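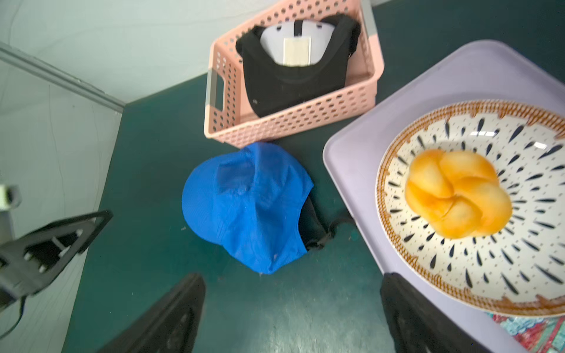 Waldemar Kubiak does not like the word "accident." When I met him at the Erano workshop in November, he corrected me two times before we sat down.

"It was a stop that came late," he said. "Nobody was hurt, but late is a fault, and we wrote it down as a fault."

The fault was in the gripper of the arm his team uses for household sorting work: caps into a basket, bread onto a plate, plates onto a tray. During one grasp the fingers closed on a cap and continued to close. The force limit was set at 56 newtons. The log shows that the arm passed this value and waited 300 milliseconds before it released. Bhavana Namboodiri was standing close, with one hand already going toward the cap to straighten it.

"I took my hand back because of the sound," she told me. "The motor has a higher sound when it pushes too much. A new person would not know this sound."

The team first suspected the fabric. A thin cap folds, and the finger pads can press on each other through it. Namboodiri repeated the same grasp 342 times with different caps, and the late release came back only when the wrist was also turning. This moved the suspicion to the cable. In the end they found a worn connector near the wrist, where the force signal was dropping out for short moments. The software kept the last good number and trusted it.

"For me this is the real mistake," Kubiak said. "A cable gets old, this is normal. But the program must stop when it hears nothing."

Now the arm stops after any missing signal, and it stops quite often. Namboodiri finds it annoying on long days. She also asked for a second stop button on her side of the work area, and it was installed the same week.

I asked Kubiak if the old connector was thrown away. He opened a drawer and put it on the desk between us. The supplier has asked for it back, he said, and he will send it when he has finished his own measurements.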